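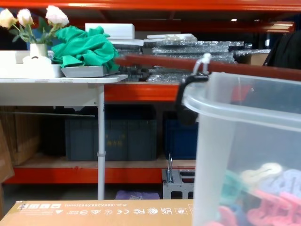 4.2 Containers that hang

The coding sheet we took into the storerooms had a column headed "rests on." It offered shelf, floor, table, other container, and person. We were quite pleased with it. The column lasted until the second room at Ollberg, where a bin of small plastic toy pieces was suspended from a bar by a hook, resting on nothing, and the person filling in the sheet wrote "air" and moved on to the next row.

We have since added a category. Of the 97 containers recorded in the Nellorell survey that had no fixed place on a shelf, 28 were hanging from something. Most of the somethings had been meant for another job: a clothes rail, the crosspiece of a rack, a broom handle laid between two supports, and at the Sfakianakis building a length of pipe whose other duties we were asked not to discuss. Only seven of the 28 hung from hardware sold for hanging things. The storage literature, which has a great deal to say about shelf depth, has very little to say about broom handles.

Three properties come up again and again in the hanging cases. The first is that the container was bought as an ordinary bin or basket and turned into a hanging one afterward. The second is that its contents are light, numerous and of no great value one at a time. The third is that somebody has made the arrangement harder to undo than it strictly needs to be. We take the third first, as it is the one that keeps us awake.

A hook over a rod is a reversible connection. One lifts and the thing comes away, and this is more or less the whole appeal of hooks. In 19 of our cases it was left at that. In the remaining nine the hook had been fastened to whatever it hung from with ties, tape or string, turning a bin that could be carried to a table into a bin to which the table must be brought. Figure 3 gives a clear case. The handles on both sides of the basket pass over a wooden rod, and each is held to it with white ties. Gravity was already on duty; the ties are there in case it calls in sick.

Figure 3. Translucent basket on a wooden rod, handles tied.

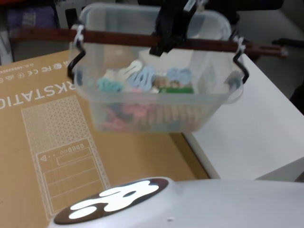 One reader of an earlier draft objected that we were treating the ties as a decision, when in his experience they are a habit, and that a person holding a bag of cable ties will go on fastening things to other things until the bag is empty. We have no data with which to refute this. We did go back to the interview notes, and of the people who could be asked about a tied container, none remembered tying it. All of them agreed that it had been tied by the time they got there. This is consistent with the habit account, and also with ties that grow on their own in the dark.

A more charitable reading is that the tie stops the hook from sliding. A bin on a horizontal rod has two ways to misbehave. It can tip toward whoever is rummaging in it, and it can travel sideways, a little at a time, until it reaches a support or a neighbor. Tying the handles does nothing much for the first and a good deal for the second. If this is what people are after, the tied bin is a bin with an address, and the tie does the work that a label or a shelf edge does elsewhere. We prefer this reading, while admitting that we would.

The contents follow a pattern that surprised us less. Small bright plastic pieces of assorted shapes are the classic load. They defeat shelves, on which they scatter, and they defeat drawers, in which they find the back. A see-through bin tolerates them. From the outside the pieces show as soft patches of color, enough to tell you that the bin holds the colorful things and quite insufficient to tell you whether it holds the one you need. Respondents described this as being able to see what is in there. When asked to name an item on the strength of the view through the wall alone, they did poorly and blamed the light.

Nor did we find that a hanging container made its surroundings any tidier. The Ollberg room puts a vase of artificial roses within reach of bubble-wrapped stock and crates, and the bin has joined this company without improving it. Our starting assumption in January had been that people hang things to free the surface underneath. The surface underneath, once freed, was generally full again by our next visit.

It would be wrong to conclude that containers of this sort spend their lives in the air. Fitting a bin with handles for hanging does not stop it from being put down, and when we coded position at every visit, counting each observation separately, the fitted bins were on some flat surface in 60 of them. The handles then stick out at the ends, catch sleeves, and mark the bin as having had a more interesting career. Figure 4 shows a bin with a wire handle in the resting position, next to a large carton.
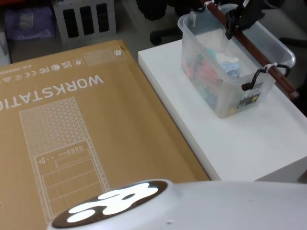 Photo: Welington Meireles. Used with permission.

Figure 4. Bin with wire handle on a white surface. The carton alongside is printed for a workstation and was coded separately (see 4.4, "Boxes kept because they are good boxes").

The pairing in Figure 4 is useful for a point about labels. The carton announces itself in very large capitals, and since it lies upside down to the viewer it does so with some loss of dignity. The bin has a small printed sticker on its side. Under the Trustex scheme, which scores a container by the size and contrast of its lettering, the carton does splendidly and the bin does badly. Yet in storerooms generally it was the big printed cartons that people opened by mistake. The words on a carton tell you what it held when it left a factory. A cloudy bin full of colored bits makes no promises and was hardly ever opened in error, although it was quite often opened in hope.

We therefore scored legibility twice, once for what the writing says and once for what a person who works in the room expects to find. The two scores agree for crates and for anything sealed. They part company for reused cartons and for the whole hanging group, where writing is scarce and everyone seems to know anyway. New staff are the exception. At one site a new arrival spent most of a morning looking for a bin that had been described to her as "up with the others," and looked, reasonably enough, on the top shelf.

Two limits should be noted before the load results in 4.3. Rod material was recorded by eye, and "wood" covers a good deal of territory. We also did not weigh any container that was tied in place, having no wish to cut the ties and no confidence that we could put them back as they were.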